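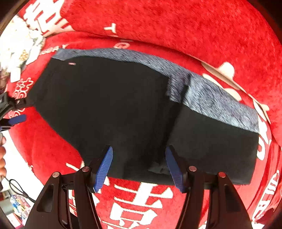
Blue finger pads, black fabric, red blanket.

Equipment budget: what we asked for and what we're getting

The equipment request for the handheld grippers went in back in June, and the answer has now worked its way down to us. We asked for enough to kit out both sites. We got 4000, which buys the Ilberg room what it needs and buys Fletitz a very nice shelf to put things on later.

The quote from Cirkitz came to 1326 per gripper, so even those of us who avoid arithmetic can see where this is going. Two grippers are on order. The rest is set aside for finger pads, cables and the small bolts that roll under things.

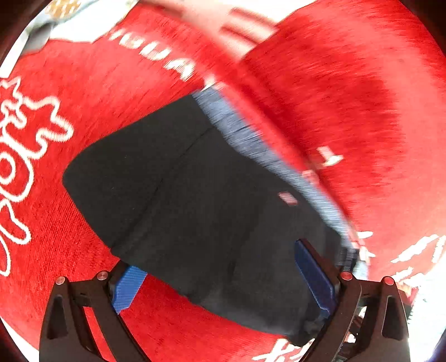 Fabric is where the pads earn their keep, and also where they'll cost us. The spreadsheet has one line for "consumables," written by someone who has clearly never priced a replacement pad. Geagea sells them at 91 a set – delivery extra, naturally – and we'd like two sets per gripper in the drawer before the new ones arrive. If you have been keeping your own secret supply, this is a good moment to develop a conscience.

Soft goods stay on the work plan through the next budget round. Blankets and clothing cost us next to nothing, so please stop adding them to the capital request. Finance has asked twice what a "plush, red" is and how we intend to depreciate it.

Fletitz will share the Ilberg grippers until the next round opens. Book them on the sheet by the door, and return them with their cables. Wish lists for next year go to the equipment inbox, with a price and a supplier for each item. "The good one" is still not a model number.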